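# usville-handgrip-procurement

ハンドヘルドグリッパーによるデータ収集拠点の機材計画、予算区分、および収録データの概要をまとめたREADME兼データカード。対象読者は、Usville拠点の次期発注を担当する者と、同じ構成を別拠点に展開する者。

最終更新:2019年6月22日

## 1. 範囲

本リポジトリに含まれるもの:

- budget/ 予算区分表と見積比較
- bom/ グリッパー、マーカー、頭部装着機器の部品表
- layout/ 作業区画の配置案
- samples/ 収録サンプル(顔はモザイク処理済み)

学習済みモデル、ロボットアーム側の制御コード、契約書類は含まない。アームの調達はBorkano計画で別途扱う。

## 2. 収集方式と機材の関係

作業者がグリッパーを手に持ち、物をつかむ、運ぶ、置くといった動作を行う。カメラはグリッパー本体に固定する。アームを拠点に置かずに収録できるため、初年度の支出は収集機材と作業区画の什器に集中する。

1セットの構成は次のとおり。

- ハンドヘルドグリッパー 2(左右各1)
- 広角カメラ 2
- 位置合わせ用白黒マーカー 2
- 頭部装着機器 1
- 収録用端末と充電器 一式

初回発注は4セット。同時に稼働する区画を4と見込んだ数で、予備セットは含まない。予備は部品単位で持つ方針とした。完成品で予備を持つ案も比較したが、過去の故障票では指先部品とケーブルの交換が大半を占め、本体の全損はなかった。

## 3. 作業区画

区画ごとに題材を変える。現在の題材は、棚への掛け戻し(帽子、袋物)、食卓の片付け、収納箱の出し入れである。什器は市販品を使い、専用品は製作しない。棚は金属製の背の高いものを標準とする。帽子と袋は黒で統一して購入した。単価は下がるが、色の偏りは後述の制約に記した。

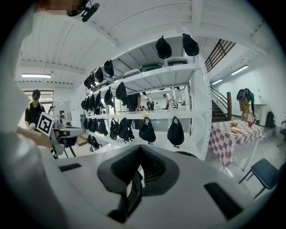

区画間の距離は、配置案Bで当初案より広く取った。頭部装着機器を着けた作業者は周辺視野が狭くなるため、通路幅は什器の外形からではなく、グリッパーを構えた腕の到達範囲から算出する。配置案Aは通路幅の不足により廃案。図面は履歴として残してある。

照明は既設の蛍光灯をそのまま使う。窓際の区画では時間帯により露出が変わる。遮光材の購入は今期見送り、収録ログに時刻と天候を記入する運用とした。

## 4. 予算区分

| 区分 | 内容 | 計上時期 | 状態 |
|---|---|---|---|
| A | グリッパー本体、カメラ | 第1期 | 発注済 |
| B | 頭部装着機器 | 第1期 | 見積比較中 |
| C | 什器、小物 | 第1期 | 一部納品 |
| D | 消耗品、交換部品 | 各期 | 随時 |
| E | 保管用ストレージ | 第2期 | 未着手 |

区分Bは2社から見積を取得している。Maeng案は本体価格が低いが、修理時の代替機が付かない。Lilham案は代替機込みで、納期が5週間。停止期間中の人件費を含めて比較すること。本体価格のみの比較表は旧版なので参照しない。

区分Dの指先部品は200個単位で発注する。これより小さい単位では加工の段取り費が支配的になる。保管時は直射日光を避け、開封日を袋に記入する。

区分Eの容量は未確定。第1期の実測値を基に算定する。非圧縮での保存を前提とした初期見積は過大であり、承認済みの数値として扱わないこと。

## 5. データ概要

- 単位:1動作を1エピソードとする
- 映像:グリッパー搭載カメラによる広角映像。周辺部の歪みは未補正
- 付随情報:開閉幅、時刻同期情報、区画番号、題材番号
- 匿名化:映り込んだ顔を処理。処理漏れの報告先はCONTACTを参照

広角のため、収録対象以外の区画や人物が背景に入る。背景の人物も同意取得の対象とする。見学者を受け入れる日は収録を行わない。

## 6. 既知の制約

- 帽子と袋の色が黒に偏っている。色の一般化を評価する用途には使えない
- マーカー面の汚れと反射で位置合わせが外れる場合がある。始業時に清掃する
- 左右のグリッパーで開閉幅の校正値が異なる。値を共用しない
- 小物の入替履歴は第1期の途中から記録を開始した

## 7. 発注前の確認

1. bom/の版番号と見積書の版番号を照合する
2. カメラ固定部の形状が本体の改訂版に合うことを確認する
3. 充電器の口数を区画ごとに数え直す
4. 納品先の階を指定する。什器は階段搬入が別料金になる
5. 区分をまたぐ品目は見積書を分けてもらう

4の搬入費は区分Cに計上する。前回は区分Dに入れたため、消耗品の執行率が実態と合わなくなった。修正仕訳はbudget/notesに記載済み。

---

コメント 5 共有 2

関連項目

- Borkano計画:アーム調達の要件整理
- 頭部装着機器の見積比較(Maeng、Lilham)
- 作業区画の配置案B 寸法表
- 指先部品の交換手順
- 収録用端末の充電運用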